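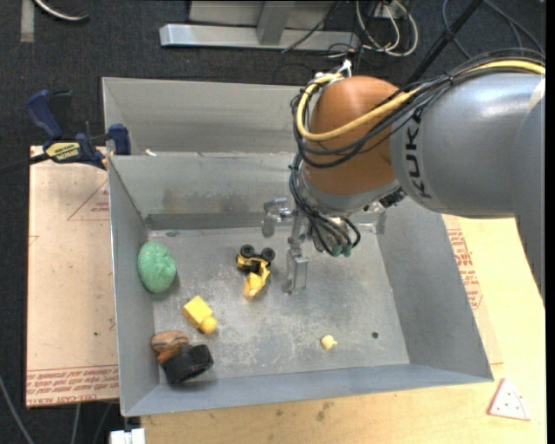
## 4.2 What the pickers do now

Before the cell arrived, returns sorting at the Andell depot in Zullimley was a job with a simple description and no training manual. Mixed goods came in, a picker took them out one at a time, and each went onto the belt facing the scanner. The job description still reads this way. It was last edited before the cell was bought, and the word "robot" does not occur in it.

What has changed is where the judgment sits. Truvel, the software that chooses each grasp, handles the ordinary item well enough that the pickers rarely watch it. Their attention goes to whatever it declines. During our observation period the term for this was "babysitting" on the early shift and "supervision" in the monthly report, and both referred to the same fifteen people.

The loads that cause trouble are seldom the full ones. A crowded bin offers Truvel plenty of options, and it takes the easiest. A sparse bin, such as the one in Figure 3, leaves it with the items everyone would sooner avoid: a toy construction vehicle tipped with two wheels in the air, a thick black cylinder lying near the front wall, a tiny pale yellow piece out on its own. Pickers called these remainders "the leftovers" and held strong opinions about them. One told us that small pieces near a wall were "a personal matter between me and the software."

Management had expected the pickers to step in when the system asked for help. In practice they stepped in earlier. Experienced staff would look over a load before it entered the cell and turn an awkward item onto a better side, or move it away from a corner. The depot had no name for this work and no field in which to record it. Since a rearranged load produced fewer stoppages, it appeared in the figures as an improvement in Truvel. Karlijn Verstraete, the shift lead, was congratulated on the new software version in December, nearly three weeks before it was installed.

We asked 9 pickers whether the work had become easier. Six said that it was easier on the back and shoulders. The same six said that it was more tiring, and saw no contradiction. Lifting had been steady and left the mind free; waiting for a machine to hesitate did neither. Tín Hoàng, who had sorted returns by hand for longer than anyone else on the shift, compared it to sitting beside a learner driver who is very good at straight roads.

Fixtures were a second area of unrecorded labor. The drawings for the cell specify the bin position once. Adjusting it was left to whoever was nearest, and a bar clamp on the bin's edge, of the kind visible in Figure 3, was treated as ordinary equipment. Requests for a permanent mount went through the Ung ticketing system, where the category "minor" turned out to have no upper limit on waiting time.

We return in Section 5 to the question of pay grades, which were set under the old description and have so far followed its example.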